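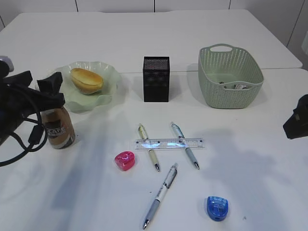 I have been on a desk kick all winter, and this week it was finally the pens' turn! If you've been reading since December you know I can't walk past a mesh pencil holder without wanting to take it home, and I've gone back to the plain black rectangular kind. Round cups are cute, but the pens all lean out in different directions and you can never see the one you want. A rectangle just makes sense to me. It sits square with everything else on a white table and it looks good from any seat.

My other rule is that a pen has to earn its spot. I scribble with every one of them on the back of an envelope before it goes in. My friend Arif Matubbar thinks this is excessive (he has a drawer with 115 pens in it and says he loves them all), but I got my own stash down to a handful and I haven't missed a single one. 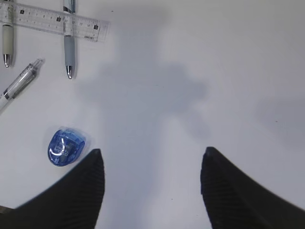

Rulers are trickier. I love a clear plastic one, and I use it constantly - for trimming labels, for drawing lines in my planner, for checking whether a shelf will fit before I get too excited about it. But a ruler in a small pencil holder tips everything over sooner or later, so mine stays flat on the table and the pens go home without it. If you have a deeper holder, try it standing up at the back and tell me how it goes! 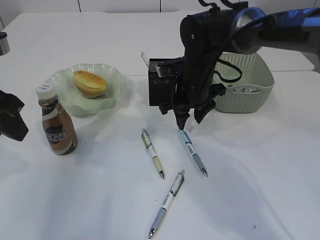
Dridosbridge, 1/21/18

Okay, more thoughts now that I've slept on it. Let's talk baskets. I'm so fond of that soft sage green, and a woven plastic basket with little holes is the best thing I know for scraps and crumpled bits. You can rinse it in the sink, and it's light enough to carry with two fingers. And then there's the snack question. I say a roll deserves a real plate, even at a desk, and a wavy green one makes plain bread feel like a café breakfast. Coffee in a bottle with a screw cap, please. I have lost one planner to an open mug and I'm still sad about it. 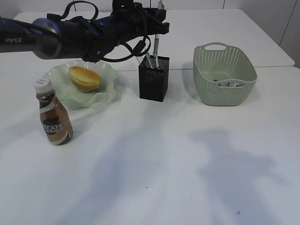 Pens in the holder, breakfast by the pens.

Ronaldo Siqueira wrote to ask if I put the pens tip up or tip down. Tip down, always, for ballpoints! Next up is the drawer with all the chargers, and I'm going to need a lot more coffee for that one.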